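Janelle Umali
Okay, oats thread! I have eaten a bowl of oats nearly every morning since October and I have Opinions now. 1/ 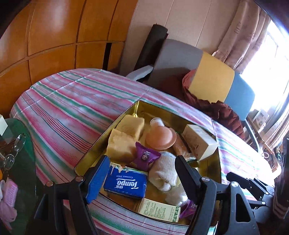 So what's in oats that people get so excited about? Mostly a soluble fiber called beta-glucan, which turns thick and gel-like in your gut and slows everything down a bit. It also grabs some of the bile your liver makes from cholesterol, so your body pulls more cholesterol out of the blood to replace it. 2/

I love that the same stuff that makes a pot of porridge gluey is the stuff doing the work. Next time you're scrubbing that pot, that's beta-glucan on your sponge. 3/

The amount that usually gets mentioned for cholesterol is 3 grams of beta-glucan a day. A decent bowl of porridge gets you a good part of the way, and barley counts too (barley soup people, I see you!). 4/

Steel-cut, rolled, instant: all whole grain, all fine. Steel-cut digests slowest because the pieces are big. Instant goes through you faster and the flavored packets can carry a lot of sugar, so I buy plain and add my own stuff. 5/

My cousin Dindo Mangubat got me onto savory oats and I'm never going back. Rolled oats cooked in broth, soft egg, scallions, a lot of black pepper, a few drops of fish sauce. It's basically lazy arroz caldo and it's SO good. 6/

Overnight version for the busy: half a cup of rolled oats, half a cup of milk, a spoon of chia, pinch of salt. Don't skip the salt. Fridge till morning. I do four jars at once and by the last one it's pudding - which I like, but my husband does not. 7/

If you're new to fiber, go slow. I went from toast to giant bowls in one day and spent that week regretting it. Start with a small bowl, drink more water than you think you need, build up. 8/

Adom Quansah asked about gluten. Oats don't naturally have wheat gluten, but they're often grown and milled next to wheat, so if you have celiac disease you want the ones labeled gluten-free. A few people with celiac react to oats anyway, so that's one to talk over with your doctor. 9/

And if you take medicine for blood sugar or cholesterol, same advice. Oats are breakfast. Keep taking your pills! 10/

Toppings I keep coming back to: frozen blueberries straight from the bag, mashed banana stirred in while it's hot, toasted walnuts, peanut butter with a bit of soy sauce (trust me), grated apple with cinnamon. 11/

Toasting! Dry pan, medium heat, keep stirring till it smells like cookies, then cook as normal. Takes a few minutes and the flavor is a whole different thing. I did this for the first time last month and felt a bit robbed of all my earlier bowls. 12/

Price check, because Renato Bañez wanted one: the store-brand bag at the Policarpio market by me is 2000 grams, and it lasts the two of us most of a month. Cheapest breakfast in the house by a mile. 13/

Barley thread next if anyone wants it? I have a pot soaking right now. Also please send me your savory toppings, I'm running low on ideas and there's half a jar of kimchi looking at me. 14/14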